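# «El hilo barato se nota al tercer lavado»

Nuria Chala borda desde los once años y lleva los últimos 2 vendiendo patrones de vainica y calado bajo el nombre de Dakico. Empezó con servilletas para la familia. El catálogo tiene hoy 50 diseños, casi todos bordes para ropa de mesa.

«La vainica asusta porque hay que sacar hilos de la tela, y la gente piensa que la va a estropear», explica. Recomienda probar primero en un retal de lino de trama regular, con una aguja sin punta. «Se cortan los hilos por el centro y se retiran hacia los lados. Si uno se rompe, se busca el cabo con la aguja y se sigue».

Aprendió de Beryl Ackroyd, que daba clases en el taller Belay. De ella conserva la costumbre de lavar la tela antes de contar. «El lino encoge, y no encoge igual en los dos sentidos. Yo perdí un mantel entero por eso — el borde quedó ondulado y no hubo plancha que lo arreglara».
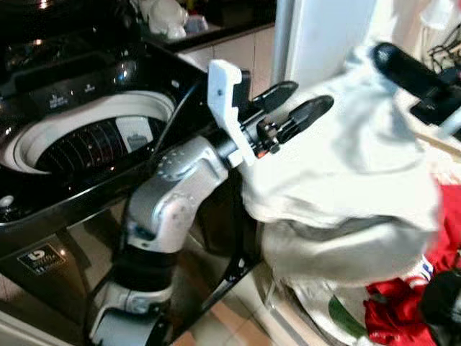
*Tela blanca arrugada.*

Sobre el hilo tiene menos dudas que sobre la tela: algodón perlé del 12 para los bordes, del 8 para las barras. El mantel más grande que ha hecho, un encargo de Letay Assefa, le llevó alrededor de 868 horas y lo entregó en septiembre. Cobró menos de lo que debía. «Calculé mal las esquinas. Cada esquina es un trabajo aparte».

¿Almidón? «Poco, y al final». Plancha por el revés, sobre una toalla doblada, para no aplastar el relieve.

Ahora prepara un cuaderno de muestras con Kiros Gidey, que dibuja los esquemas. Tendrá dos partes, una de vainicas simples y otra de calados con barras. Lo que falta es decidir el tamaño de la cuadrícula: él la quiere pequeña, y ella — que ya borda con lupa — pide que se lea sin esfuerzo.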